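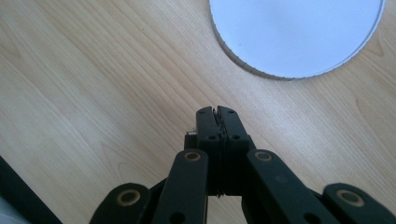

Angus Ormsby
Werkstattleitung und Geräteplanung, Basalach

Handgreifer am Holztisch – Bilder zur Beschaffungsrunde im Juli

Wer bei uns schon länger mitliest, weiß, wie gern ich über Gelenke, Buchsen und Beläge rede. Diesmal darf ich es ganz offiziell! Wir planen die Ausstattung für das zweite Halbjahr, und der größte Posten sind Handgreifer samt Ersatzteilen. Bisher teilen sich bei uns drei Arbeitsgruppen die vorhandenen Geräte, was meistens gut geht und donnerstags regelmäßig nicht. Künftig wollen wir 11 Stück haben, davon 7 fest an den Tischen und den Rest als Reserve im Schrank.

Das Bild ganz oben mag ich besonders, weil man dem Greifer so schön in die Mechanik schaut: die Finger geschlossen, links und rechts die Arme mit ihren messingfarbenen Ringen, dazu die helle Tischplatte und die weiße Scheibe. Genau an solchen Drehpunkten entscheidet sich für mich der Kauf. Ich frage jeden Anbieter, ob es Buchsen einzeln gibt oder nur im kompletten Arm, und die Antworten gehen erstaunlich weit auseinander.

Angefragt haben wir bei Dastiren und bei Goossens. Dastiren liefert die Greifer fertig montiert und rechnet mit etwa 90 Tagen Lieferzeit, Goossens schickt Bausätze, die deutlich früher da wären. Ich gebe zu, dass mein Herz für die Bausätze schlägt (ein Nachmittag mit Inbusschlüssel und Kaffee, was will man mehr?), aber die Montagestunden müssen natürlich in die Rechnung. Beide Angebote stehen jetzt nebeneinander in unserer Planungstabelle, mit eigenen Spalten für Finger, Beläge, Arme und Kleinteile.

Bei den Belägen wird es richtig spannend. Im letzten Plan liefen sie unter »Sonstiges«, und das war schlicht zu knapp gedacht. Ein Greifer wird einmal gekauft, Beläge braucht man immer wieder. Deshalb bekommen sie nun ein eigenes Budget, und zwar pro Gerät und nicht pro Gruppe.

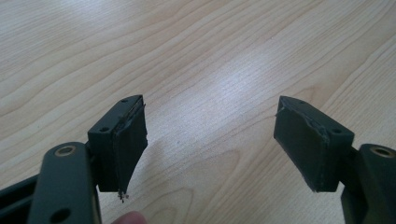

Greifer offen über der Tischplatte: An beiden Backen sind die Ränder des Belags rau, links unten hängen helle Fasern herab.

Für mich ist das ein wunderbares Planungsbild! Zwischen den Backen bleibt viel freier Tisch, und an den Kanten sieht man genau die Stellen, nach denen ich bei jeder Durchsicht zuerst schaue. Oben auf den Blöcken sitzen kleine Schraubenlöcher, und auch danach frage ich bei den Anbietern: Lässt sich der Block einzeln tauschen, und passen die Abstände später noch, wenn wir beim Belag die Marke wechseln?

Als dritte Möglichkeit ist noch Delari im Gespräch, dort allerdings nur für Belagmaterial als Meterware. Zuschneiden und Kleben würden wir dann selbst übernehmen. Ein Musterstück ist bestellt, und ich freue mich schon sehr darauf – getestet wird an einem unserer Reservegreifer, bevor irgendetwas in größerer Menge in den Warenkorb wandert.

Wer noch Wünsche für die Bestellliste hat, trägt sie bitte bis Donnerstag, 11 Uhr, in die Tabelle ein, am liebsten gleich mit Stückzahl und Teilenummer.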